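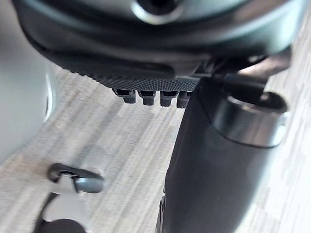 Figure 4-1. Wrist camera view: knurled pad and pegs under the housing, finger with metal collar at right, floor out of focus behind.

4. Recording Soft-Goods Episodes

This section covers the recording method used in the Plorkico study, in which a policy learns to handle cloth from wrist and head video together. It assumes you have mounted the hardware (Section 2), survived the network setup (Section 3), and have Nasura Recorder open on the operator's laptop.

4.1 Before you start

The policy sees only what the cameras see. It has no idea that you meant well. Most of the 263 episodes we threw out of the first release were lost before anyone touched a cloth, and the commonest culprit was a wrist camera that had been bumped a few degrees and left that way through an afternoon.

1. Open all camera feeds in Nasura Recorder and check that each one is moving. A frozen feed looks exactly like a very calm robot.
2. In the wrist feed, confirm that the housing fills the top of the view. It takes up a lot of room there. Leave it. The housing sits in the same place in every training episode, and users who tilt the camera for a nicer view get a policy that reaches for the wrong spot with great confidence.
3. Lock exposure and white balance on every camera.
4. Run the Worku sync check. If the feeds differ by more than 45 milliseconds, restart the recorder and run it again.
5. Type in the task name. "test", "test2" and "final test" are not task names.

CAUTION: Keep fingers, sleeves and lanyards away from the gripper while it is powered. It can't tell your cuff from a washcloth, and telling them apart is outside the scope of this release.

4.2 Recording a pinch and lift

Pinch and lift is the task people expect to finish before lunch. Allow a full day. Cloth has no correct shape to return to, so you can't reset it the way you would a block or a cup, and the method depends on each episode starting a little differently from the last.

1. Drop the cloth onto the surface from elbow height. Don't arrange it. If it lands neatly, drop it again.
2. Press Record and wait for the tone.
3. Bring the gripper down over a fold at a slow, steady speed.

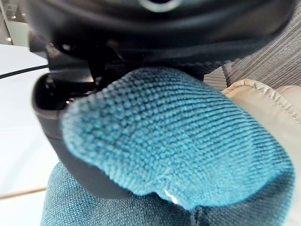
4. Close until the cloth stops sliding, then stop closing. The Bruletti driver reports finger position and estimated force; for knits, go by position. The force estimate was tuned on rigid parts and has strong opinions about fabric, few of them useful.
5. Hold for two seconds. Count them. Operators' seconds get shorter as the day goes on.
6. Lift straight up, pause, lower, release.
7. Press Stop and mark the episode Good, Slip or Miss.

Note: Keep your slips. Policies trained on Good episodes alone did well until their first fumble and then carried on folding thin air. With Slip episodes included, they went back for a second try in most of our trials.

Note: If the cloth and the surface under it are close in color, record extra episodes. We used 24 per pairing. Contrast helps the model, but homes are furnished by people who like things to match.

4.3 Reaching toward furniture with both arms

Two-arm episodes add the head camera. Start from the ready pose, with both arms forward and both hands in the lower part of the head view.

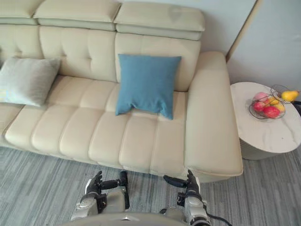
Figure 4-2. Head camera view with both arms forward, hands near the front edge of the sofa seat.

1. Place the target on the seat, well back from the front edge. Change its spot between episodes.
2. Leave the rest of the room alone. Fruit, side tables and other people's pillows are welcome distractions, and the policy has to learn to ignore them sometime.
3. Check that any trailing cables have enough slack for the full reach.
4. Move one arm at a time for the first block of episodes, then both.
5. Stop at once if a hand touches the upholstery without being asked to.

CAUTION: Padded furniture gives way under load, so the contact alarm may trip late or stay silent. Watch the hands.

4.4 How many is enough

The full Plorkico set holds 2,398 episodes after filtering. You won't need that many to adapt the supplied model to a new room, but you will need more than you have just recorded. Train on what you've got, run the held-out check in Section 5, and look at where the misses fall. If they cluster in one corner of the surface, record there. If they fall everywhere, go back to step 2 of Section 4.1 and look at the camera mount.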